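# Mullulness in August, quick notes before I forget

Back last night, typing this up with coffee number three. Open day at the Mullulness resort, the one they hold before the snow season staff arrive, lifts running half the day, back-of-house doors unlocked.

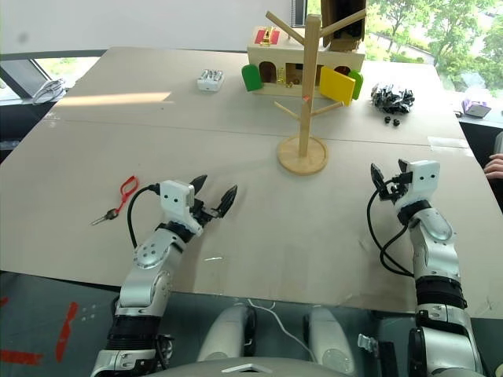

Katsuhiko Sugawara wrote back almost at once to ask whether the drive up is still as bad as it was and whether it's worth doing with kids in the car. Fair questions. The drive: better. The bad stretch past Kettani has been widened on the river side and there's a real pullout now with a toilet. Still no gas after Kettani, so fill up there. Kids: yes, if they can take the bends. Mine would have been sick twice.

Left the valley early, 5 am, too early as it happened. Gate didn't open till eight. Sat in the car with the heater on and watched the fog come up off the lake. Saw two deer, one fox, a great many signs about deer. If you do it, leave at 6:30 and have breakfast in Kettani, the bakery next to the bridge does egg rolls and they're open before anything else.

## The mountain

Base is lower than I'd pictured. Top station is at 2,929 meters and you feel it walking up the last steps, so go slow. Two changes of lift to get there. The first one is the old double chair, rattly, lovely. Second is the new gondola and it's fast, ears popping the whole way.

They let us into the drive hall at the bottom. Loud. Ear protection handed out at the door, mine smelled of somebody's sunscreen. The big wheel runs slower than you'd think and the whole floor hums under it. The man showing us round talked mostly about grease. I liked him a lot. He said the cable gets a full inspection every spring and then shorter checks each morning before the first cabin goes out, and that wind closes them far more often than snow does. Worth knowing if you're only booking a couple of days: the afternoon wind is the thing to plan around, get your high runs in before lunch.

Then the snow store, a long heap under wood chips and white sheeting, left over from last winter. They push it out in fall to give the nursery slope a base. Somebody asked how much melts. Answer was "depends", which got a laugh.

## The runs

Grass now, obviously, but you can read them well with no snow on. Thirteen marked runs on the new map. The long blue down the back, Plado, is the one I'd come back for. Wide at the top, then trees, then a flat bit where beginners are going to be pushing with there poles and swearing. Walked it top to bottom in a bit over an hour with stops. Wildflowers nearly done. Marmots whistling at us from the rocks, never did see one.

The steep one under the gondola is called Vultoter and they're proud of it, there are T-shirts. From above it looks like a wall. I won't be skiing it.

## Where to stay, eat etc

Stayed one night at the lower lodge. Small room, good bed, thin walls. Boot room is huge and has heated racks, switched off in summer. Breakfast from seven, hot food if you get there before the bus groups do. Dinner was a barley soup and then trout, both good, and they'll do a half portion if you ask. The hot pool out back is open to day visitors after 4 pm, bring your own towel or pay for one.

Rajkumari Tripathi ran the afternoon walk to the tarn and I'd sign up with her again tomorrow. Easy pace, knew all the birds, made us all shut up for five minutes at the top and listen. Wind, water, one plane. She says the path holds snow well into early summer most years so don't go by the dates on the leaflet, call the lodge first.

Village itself is tiny. One shop, decent cheese, no sunblock left. Ski rental is shut till the season but they let us look at the new boots and I tried some on. Too narrow for me as always.

## Practical stuff

- Parking: lower lot free, upper lot paid, cards only. They say 2,000 spaces between the two. Lower lot fills last and the shuttle is quick.
- Last gondola down on open day was 4:30 pm. Don't miss it, long walk.
- Phone signal fine at the base, gone by the middle station, back again at the top.
- Dogs ok on the chair, muzzle needed in the gondola.
- Bring a proper jacket even in August. I had a fleece. Mistake.
- Season pass desk was open, five percent off if you bought on the day. Line was long, I gave up.

Didn't get to the ski school building or the upper lodge, ran out of time. Katsuhiko, if you go, have a look at the upper lodge rooms and tell me wether they face the slope or the parking lot. The website won't say and I want to book for January.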